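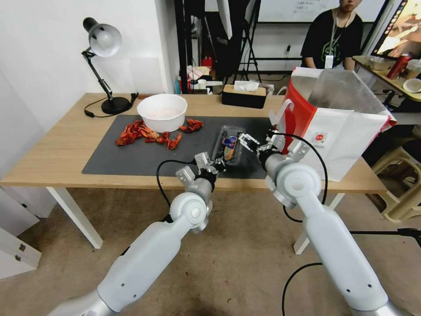
Ustik Station, Platform and Public Address Checklist with Comments
Line: Wovix branch, platforms 1 and 2
Date of inspection: 2026-03-12
Inspector: Herman Rahman
Marks used: OK = in order, R = repair needed, W = watch until next visit

1. Public address and signs

1.1 Loudspeakers, platform 1: OK
The voice is clear from one end to the other. I stood at the far bench during a passing freight train and could still understand the station name.

1.2 Loudspeakers, platform 2: R
The speaker above the ticket machine makes a crackling noise on the letter S. Passengers hear "tand clear" and some of them laugh. The cable connection should be opened and cleaned.

1.3 Automatic message for delay: W
The message is correct but it is repeated too quickly, with 11 seconds between. In my opinion people stop listening to it. I ask the control room at Wibisono to make the pause longer.

1.4 Departure board: OK
Clock agrees with the control room.

1.5 Printed timetable in glass case: R
It is still the one from June. The lock of the case is stiff, so please bring oil together with the new timetable.

2. Platform surface and edge

2.1 Yellow line, platform 1: OK

2.2 Yellow line, platform 2: R
Paint is worn away in front of the stairs, where most people wait. Length to be painted is 92 inches. Please do not use the same paint as last time, it became slippery in the rain and I wrote this already in the previous report.

2.3 Tactile strip: W
Two tiles are moving under the foot. They are not broken. If they are lifted by frost they will become a trip hazard, and then I would change the mark to R.

2.4 Drain covers: OK
Leaves were removed before I came.

3. Stairs, elevator and lighting

3.1 Handrails: OK
Both sides are firm. The lower bracket on the street side has a new screw that is longer than the others, but it does not stick out.

3.2 Elevator: OK
Doors open again when blocked. Emergency call was answered on the second ring. The person who answered did not know which station I was calling from, so the station name must be added to their screen.

3.3 Lamps under the roof: R
One is out and one is blinking, both at the north end. Type is Brorell, the short model. There is no spare in the cabinet.

4. Emergency equipment

4.1 Fire extinguishers: OK
Seals not broken, pressure in the green field.

4.2 Help point, platform 2: W
The button works but the small light behind it is weak. At night it can be difficult to find.

4.3 Evacuation plan on wall: OK
The plan says maximum 200 persons in the waiting hall. The sign on the door says the same.

General comments

Items 1.2 and 2.2 should be done first. Item 3.3 can wait for the ladder team, but the order for lamps should be sent now. For item 2.3 I will look again myself at the next visit.

Signed: H. Rahman
Copy to: Wibisono control room, station office Ustik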